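The Correction

The tide gauge at Plorora was a steel pipe bolted to the inner face of the breakwater, with a float inside it and a wire running up to a drum. Harish Gautam had been sent to determine why it disagreed with the other two gauges on that coast. The disagreement was 61 millimeters. It had been present in the record for 20 years and had been corrected each year by a clerk, who subtracted it.

He checked the wire first. It was within tolerance. He checked the float for leaks, the drum for wear, and the clock against his own. He leveled from the gauge to the brass benchmark in the harbor wall, then leveled back, and the two runs closed to within a millimeter. The gauge was reading the water correctly. The water was where the gauge said it was.

Kirsten Hviid kept the station. She had written the daily log since the August when her predecessor retired, and she wrote it in pencil, in block capitals. She brought him the old volumes in a fish crate.

"They sent a man before," she said. "He replaced the float."

"Did it help?"

"It was a better float."

He read the logs in the back room over the harbor office. The entries gave height, wind, pressure, and the state of the stilling well. Once a month there was a line about the intake being cleared of mussels. On the last page of the earliest volume somebody had written BENCHMARK MOVED WITH WALL, and under it a set of initials he could not match to anyone on the staff list.

He asked Kirsten about the wall. She said it had been rebuilt after a storm. The contractor was Mukodico, since dissolved. The brass mark had been chiseled out of the old stones and set in the new ones by a mason, who had presumably measured.

"Presumably," Harish said.

"He was careful. He was my uncle."

Harish wrote down the word mason and did not write down the rest.
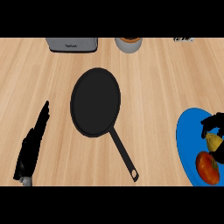 Plorora, February 2018

To the Survey Office, Kiani.

I have completed the inspection. The gauge is in good order and should be left alone. The benchmark is not at its published height. I ran a line of levels from the church mark inland, a distance of around 2000 meters, and found the harbor mark low by the amount of the discrepancy. I attach the field sheets.

The annual correction has therefore been right in size. It has been entered in the wrong column. It was booked as instrument error, and it should be booked as a change of datum. The heights will not alter. Some 

headings will.

I recommend that the published value of the harbor mark be amended and that the mark itself stay where it is. The keeper asks that this be noted. I have no technical objection.

H. Gautam

He gave Kirsten the letter to read before he sealed it. She read it standing at the window, and then read the field sheets, which took longer.

"You ran it twice," she said.

"Out and back. It's the procedure."

"In that wind."

"The second run was better."

She returned the papers in order. At the turn of the tide she went down to take the reading, and he went with her to hold the lamp. The float wire moved a little and settled. She wrote the height in capitals, then the wind, then the pressure. In the space for remarks she put BENCHMARK CHECKED, and passed him the pencil for his initials.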